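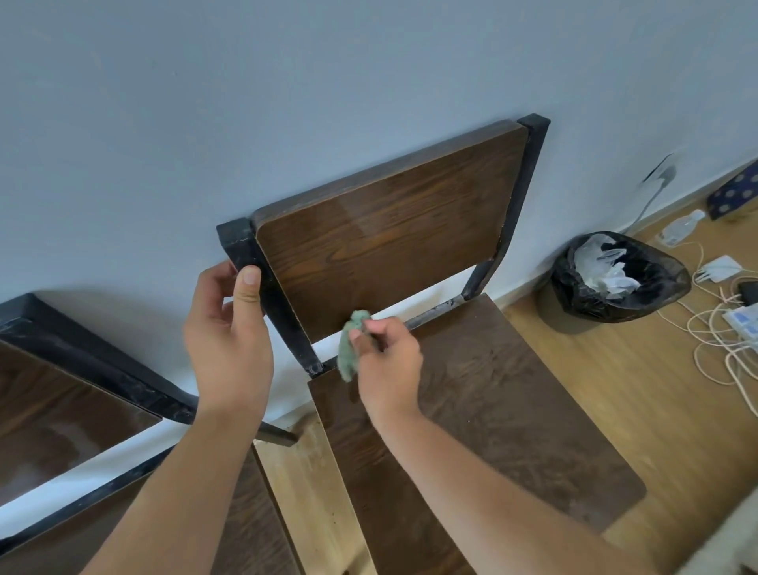
Can the county stop a gas line the state has already approved?
Posted by Shewit Mersha, February 16, 2025

I live just outside Ustgate. A company called Purkeck wants to run a natural gas line across the north end of the county and under the creek. The state utility board signed off on it in October. Since then our county board has voted to make Purkeck get a local land use permit, and the company says it doesn't need one because the state approval covers everything.

My place is inside the 3000 foot notice area, so I got a letter from each side and they say opposite things. Does the county have any real power here, or is the vote just for show? The line doesn't leave the state, if that matters.

Teresa Nic Giolla

It does matter that the line stays inside the state. Lines that cross state borders go through a federal process, and local permits often lose out when they conflict with it. For a line inside one state you have to look at your own state's law, and the states are not all alike.

The word to look for is "preempt." Some siting laws say plainly that a state certificate replaces all local zoning and land use permits. If yours says that, the county permit probably won't hold up. Other laws only cover the route and the need for the line, and leave things like road crossings, work hours and floodplain rules to the county.

Get the order itself from the utility board's website. Ours was 231 pages, but the part you want is the list of conditions near the end. 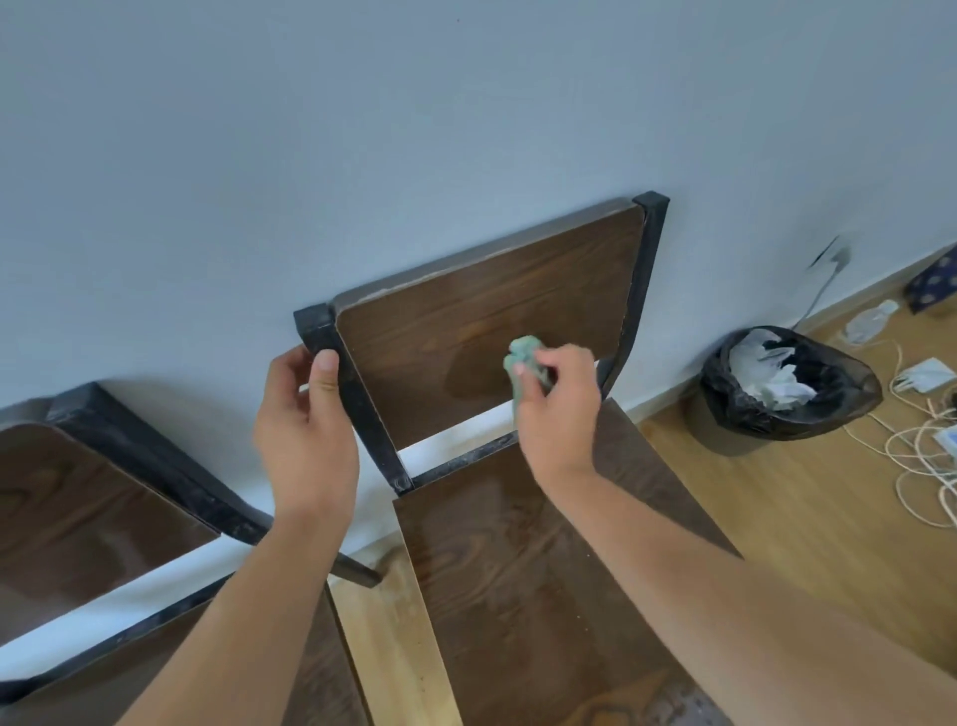

Look for a condition telling the company to "obtain all other required permits." Companies tend to read that line narrowly and counties read it broadly, and that is usually what ends up in front of a judge. The creek is a separate matter. A crossing may need a federal or state water permit no matter what the county does, and that permit normally has its own comment period.

I am not a lawyer. I sat through two years of hearings on the Fluvetti line and this is what I took from them.

Chibuzor Omoregie

The state always wins. We had 364 people sign a petition and they built it anyway. Save your gas money.

Lauri Hyvönen

I wouldn't say always. A petition and a permit requirement are different things, and a county can at least ask a court to decide.

Check your deadlines first. In my state you had 30 days to ask for a rehearing after the order, and if you skipped that step you couldn't appeal later. From October you may be past it – but the county might have filed, so call the clerk and ask.

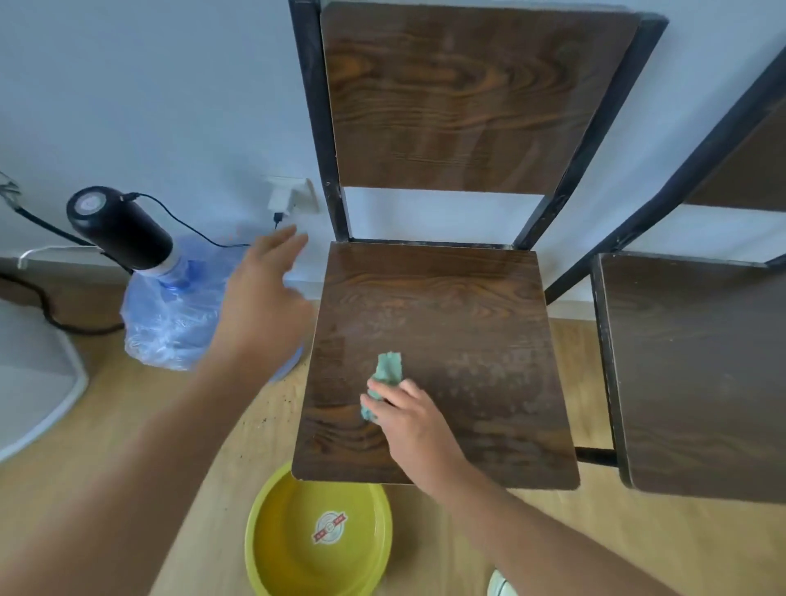
Also find out if Purkeck needs an easement on your land or only on your neighbors'. If it's yours, don't sign anything until a lawyer has read it. The county permit fight won't settle what you get paid or who fixes the drain tile.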